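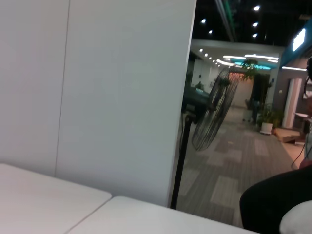 Stedmont library to open late through exam season

Stedmont Library will stay open until 10 pm on weeknights from the start of May, after the council agreed to pay for a longer evening service while students prepare for exams.

The extra hours will run for five weeks. The library now closes at 6 pm, and staff say the study area is often full well before then.

Branch manager Jihad Mahasneh said the change came out of a survey of members held over summer.

"The main thing people asked for was somewhere quiet to go after tea," he said. "A lot of them share a room at home, or they work until five and can't get here in time."

Only the ground floor will be open in the evenings. The children's section and the local history room will keep their usual hours. Borrowing and returns can be done at the self-service desk, but holds placed after 6 pm won't be ready until the next morning.

There are 72 study places on the ground floor, and 12 of them can be booked ahead online for up to three hours at a time. The rest are first come, first served. Anyone under 15 will need an adult with them after 8 pm.

Council has also asked the bus operator to look at the last run on the Dallow route, which leaves the library stop at 9.40 pm. Members who live out past Mikska Road told the survey they would have to leave early to catch it. No change to the timetable has been confirmed.

The car park behind the building, off Tapia Street, will be lit until 10.30 pm. Weekend hours stay the same.

3 comments | 12 shares

Get Stedmont news in your inbox. Sign up to our free newsletter. You can unsubscribe at any time.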